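Plier les petites serviettes et les lavettes : ma méthode pour un tiroir qui reste rangé

Il y a des sujets dont on n'ose pas parler à table, et le pliage des petites serviettes en fait partie. Pourtant, depuis que j'ai publié mon billet sur les draps-housses (vous avez été nombreux à m'écrire, merci, j'ai encore des réponses en retard !), c'est la question qui revient le plus souvent dans ma boîte. Comment plier les petits carrés, ceux du visage, de la cuisine ou de bébé, pour qu'ils ne finissent pas en boule au fond du tiroir ?

Je vous donne ici ma façon de faire, celle que ma tante Bimla Saxena m'a apprise un été où il pleuvait beaucoup et où nous n'avions pas grand-chose d'autre à faire que le linge. Je l'ai un peu adaptée depuis, parce que mes tiroirs sont moins profonds que les siens.

Ce qu'il vous faut

Une surface plane et bien dégagée, plus large que vos serviettes dépliées. Une table de cuisine convient très bien, un plan de travail aussi. J'évite le lit : on appuie, le matelas s'enfonce, et les bords partent de travers.

Vos petites serviettes, propres et tout à fait sèches. Si elles sortent du sèche-linge, laissez-les reposer quelques minutes, étalées les unes sur les autres.

Une boîte basse ou un séparateur de tiroir. Les miens viennent de chez Weltex, mais une boîte à chaussures sans couvercle fait le même travail, et je m'en suis contentée pendant des années.

Étape 1 : étaler et lisser

Posez la serviette devant vous, l'envers vers le haut, l'étiquette (s'il y en a une) du côté gauche. Lissez du centre vers les bords avec le plat de la main, sans tirer. Les tissus éponge fins se déforment vite, et si vous tirez sur un coin vous le retrouverez plus long que les autres une fois le pliage terminé. Prenez votre temps sur ce geste, c'est celui que l'on bâcle quand on est pressé - moi la première.

Pour les serviettes aux coins arrondis, ne cherchez pas à faire coïncider les pointes, il n'y en a pas. Fiez-vous plutôt aux côtés droits : ce sont eux qui doivent se superposer, et les arrondis suivront.

Étape 2 : plier en deux

Ramenez le bord du bas sur le bord du haut. Tenez-le par deux points, un peu en retrait de chaque coin, et déposez-le doucement. Passez ensuite la main sur la pliure, de gauche à droite, une seule fois. Inutile d'écraser, le tissu a besoin de garder un peu de gonflant pour tenir debout plus tard.

Étape 3 : plier en trois

Vous avez maintenant un rectangle couché. Rabattez le tiers gauche vers le centre, puis le tiers droit par-dessus. Le premier rabat est toujours trop large au début, c'est normal. Si le second dépasse, rouvrez les deux et recommencez avec un rabat gauche un peu plus étroit. Au bout de cinq ou six serviettes, la main a compris.

Étape 4 : vérifier la tenue

Mettez votre petit paquet debout, sur la tranche, la belle pliure vers le haut. S'il tient seul, vous pouvez le ranger. S'il s'affaisse, votre tissu est sans doute très souple : ajoutez un dernier pli en deux et il se redressera. Mes lavettes les plus usées passent toutes par ce pli supplémentaire, les neuves n'en ont pas besoin.

Étape 5 : ranger debout

Alignez les paquets dans la boîte comme des livres sur une étagère. Laissez l'espace d'une main à plat au bout de la rangée, sans quoi vous arracherez la voisine à chaque fois que vous en prendrez une. Les plus claires devant, les plus foncées derrière, si vous aimez cela. Chez moi c'est surtout le visage devant et la cuisine derrière, pour ne pas confondre !
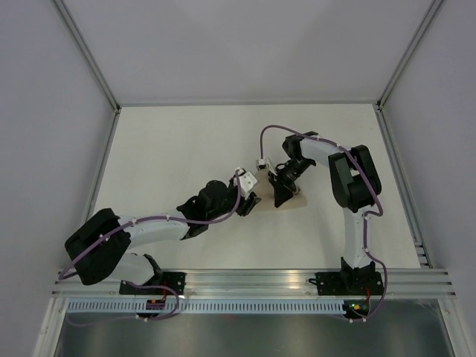
Texte : Shalini Pal
Relecture : Savita Grewal
Rubrique Linge et tiroirs

Quelques questions reçues depuis le dernier billet

Ankit Awasthi me demande s'il faut repasser avant de plier. Pour l'éponge, jamais. Pour le coton lisse ou le lin, un coup de fer rapide sur l'envers aide vraiment les côtés à se superposer, mais je ne le fais que pour les serviettes de table.

On me parle aussi des tissus microfibres, qui glissent et se rouvrent. Pliez-les en deux, puis roulez-les assez serré, et rangez les rouleaux côte à côte. Ils restent en place tant que la boîte est bien remplie.

Et pour les très grandes quantités ? Deepak Vishwakarma, qui tient des chambres d'hôtes, en a 200 à plier chaque vendredi. Il travaille par piles : toutes les serviettes étalées d'abord, puis tous les premiers plis, puis tous les seconds. Je trouve cela un peu monotone, mais il m'assure qu'avec la radio le temps passe vite.

Si un coin dépasse encore après tout cela, tournez-le vers le fond du tiroir. La prochaine fois, je m'attaque aux torchons avec une boucle d'accroche, car ma belle-sœur me les réclame depuis janvier.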